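Foltcombe Netzbeutel: Bilder und Notizen rund um den Reißverschluss

Stand: März, Version 4

Worum es geht

Netzbeutel! Wer einmal angefangen hat, genauer hinzuschauen, kommt so schnell nicht wieder davon los. Foltcombe ist eine Sammlung von 946 Aufnahmen von Beuteln aus Netzstoff, wie man sie für Wäsche, Kosmetik, Kabel oder Obst benutzt. Der Schwerpunkt liegt auf dem Verschluss: Reißverschluss offen, halb offen, zu, dazu die Enden, die Laschen und die Stelle, an der das Band in die Naht läuft. Gerade diese kleinen Stellen kommen in den üblichen Textilsammlungen kaum vor, und dabei passiert dort so viel.

Die Sammlung ist aus dem älteren Projekt Plelotby hervorgegangen, in dem es noch um Taschen aller Art ging. Die Netzbeutel waren darin nur ein Ordner unter vielen, wurden aber so umfangreich (und machten so viel Spaß), dass sie jetzt für sich stehen.

Inhalt

bilder/ alle Aufnahmen, nach Beutel sortiert
notizen/ eine Textdatei pro Beutel, auf Deutsch
verschluss.csv Zustand des Reißverschlusses je Bild
material.csv Maschenform, Farbe, Farbe des Bandes, Lasche ja/nein
AENDERUNGEN.txt was sich seit Version 3 getan hat

Zu 617 Bildern gibt es eine ausgeschriebene Notiz, die übrigen haben bisher nur die Tabellenwerte. Da kommt noch etwas nach.

Ein Blick auf die Laschen

Mein Lieblingsfeld in der Tabelle ist "Lasche". Gemeint ist das Stück Stoff, das am Ende um das Reißverschlussband gefaltet ist. Manche Beutel haben gar keine, andere eine aus demselben Netz, und dann gibt es die mit einem eigenen Stück Webband, das sich in Farbe und Oberfläche deutlich absetzt. Solche Fälle sind für die Beschriftung ein Geschenk.

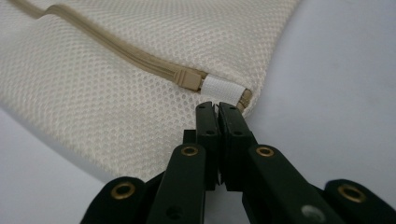
Cremefarbener Netzbeutel, beiger Reißverschluss geschlossen, weiße Lasche am Ende des Bandes.

In der Tabelle steht für so einen Beutel: Maschenform "rund", Farbe "creme", Band "beige", Lasche "ja, weiß". Bitte beachten: Auch wenn hinter der Lasche noch ein kurzes Stück Band herausschaut, zählt der Verschluss als "zu", sofern die Zähne bis zum Schieber geschlossen sind. Das freie Ende bekommt eine eigene Spalte (ende_sichtbar), die es in Version 3 noch nicht gab.

Wie die Werte vergeben werden

Maschenform: rund, eckig, wabenförmig oder unklar. Bei feinem Netz lieber "unklar" eintragen als raten!
Farbe: die Farbe, die im Bild zu sehen ist, ohne Korrektur. Weiß und Creme liegen oft nah beieinander, im Zweifel mit dem Untergrund vergleichen.
Verschluss: offen, teilweise, zu, nicht sichtbar.
Schieber: links, Mitte, rechts, jeweils vom Bild aus gesehen.

Bekannte Schwächen

Weißer Beutel auf hellem Untergrund ist und bleibt schwierig. Der Rand ist dann manchmal nur am Schatten zu erkennen, und automatische Masken laufen gerne darüber hinaus. Dunkle Beutel sind deutlich in der Minderheit. Die Spalte "Farbe des Bandes" unterscheidet beige, khaki und hellbraun nicht sauber, ich fasse vorerst alles unter "beige" zusammen.

Noch offen

Bis Version 5 sollen es 1.000 Bilder werden, vor allem mit Kordelzug und mit groben Maschen. Außerdem möchte ich die Tabellen so umbauen, dass sie sich ohne Umwege in Clisumar einlesen lassen. Das kleine Skript dafür heißt ticona.py und liegt schon im Hauptordner, kommt aber mit Umlauten in den Notizen noch nicht zurecht.

Mitmachen

Sehr gerne! Wer einen ungewöhnlichen Netzbeutel zu Hause hat, legt ihn auf eine ruhige, einfarbige Fläche und nimmt ihn einmal offen und einmal geschlossen auf. Neue Ordner bitte mit Kleinbuchstaben und ohne Leerzeichen benennen. Korrekturen an der Tabelle am besten zeilenweise einreichen, mit dem alten und dem neuen Wert.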